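Search this site
Type and hit enter

The Small Wiring Page: Little Lamps, Little Wires, Big Heap

Thursday, September 3, 2020

There is a kind of job that looks like ten minutes on paper and eats a Sunday. Putting small LED lamps together by hand is that job. Each one is a plastic shell, a little white board, a cable and a few wires with metal ends on them, and a child could draw it. Then you do a batch, and by lunch you own a bird's nest.

I have done enough of these at my own bench to have opinions. My first big run was a string of marker lights for a cousin's trailer fleet (he called it a fleet, it was trailers). I wired them all, piled them up, and spent longer pulling them apart than I had spent making them. What follows is mostly what I should have done.

Start with the table

Pick a plain one. Gray is good, white is fine if you like glare. Anything with a wood grain or a cheerful tablecloth will swallow a brass terminal and give it back in December when you are looking for the tape. If the table has a gap down the middle, cover it. I once fed a good part of a bag of Votetti terminals into a table leaf and heard them rattle every Thanksgiving after that.

Keep empty shells on one side and wired work on the other, with bare table between them. That strip in the middle is where you work, and it will shrink all day. Push it back open every so often with your forearm, like a snowplow.

Left or right doesn't matter. Changing your mind halfway through does.

Hold the wire, leave the board alone

Pinch the thin wire close to the end you're working on and keep the connector in your stronger hand. If you grab the wire halfway down it bends wherever it likes, usually into your sleeve. Try not to use the board as a handle. The solder joints on these things are small, and a lamp that has been swung around by its red wire has a way of flickering three weeks later, once it is screwed to something high up.

Short nails help. So does rolling up your sleeves, and so does taking off your watch, which will otherwise hook every loose loop within reach.

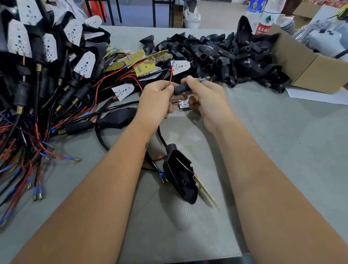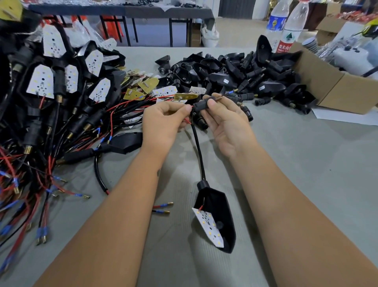
Red wire in the left hand, black connector in the right, and the wired heap creeping in from the side.

Springs

If your connector has a coil spring on it, you will lose one. Accept this early. Springs also love each other, and two lamps laid side by side will be engaged by the time you turn around. Lay them all facing the same way and they mostly behave. When two do hook up, twist, don't pull. A pulled spring gets longer and stays longer.

For loose ones I use a shallow dish with a scrap of felt in the bottom. The felt stops them from hopping out when you bump the table – and you will bump the table. A magnet works on steel springs and does nothing whatsoever for brass, as I found out after buying a rather nice magnet.

Terminals

Tug every crimp once. A firm tug, the sort you'd give a shoelace. If it comes off in your fingers, be glad it did so there. Cut back, strip again, use a new terminal. Squashing the old one a second time gives you something that looks fine and isn't.

Forks and bullets want separate cups. They look nothing alike in the store and exactly alike at nine at night. I bought a mixed tub from Cordier that said 1,000 on the lid, on the theory that I was saving money, and it took two evenings of sorting before I could use any of it. The refill tub is 3,000. I have not bought the refill tub.

The heap

You will make a heap. I have read all the advice about trays and pegs and numbered hooks, I own the hooks, and I still make a heap. So, some heap management:

Fold the leads back along the cable before you put a lamp down, and catch them with a twist tie. Bread bag ties are free.

Don't pile deeper than your hand. Past that, the bottom layer knits.

Keep the terminals pointing toward the edge of the table, so you have an end to find.

When you pull one out, lift from the shell and shake gently. Pulling on the wire tightens everything else.

Stop and box them up before dinner. A heap left overnight is worse in the morning and I can't explain it.

For boxing I like the Valteo dividers, the cardboard kind. Egg flats do nearly as well if the lamps are small and you like eggs.

Test as you go

Test one in every handful, before closing up the shells. I once did 159 in a row with the red and black swapped, all very neat, all wrong the same way. The Cenell tester on my bench costs less than a pizza and was sitting in its drawer the whole time.

Last bit: sweep the table with a paintbrush, not your palm. Wire strands are thin, they go in easily, and you won't find them without your reading glasses.

Related tips
Sorting a coffee can of mixed screws
Which drawer the tape is in
Heat shrink without a heat gun
Extension cords: coil them or else
Bench lamps that don't cook your ear

Contact | Copyright 2020 The Small Wiring Page | Back to top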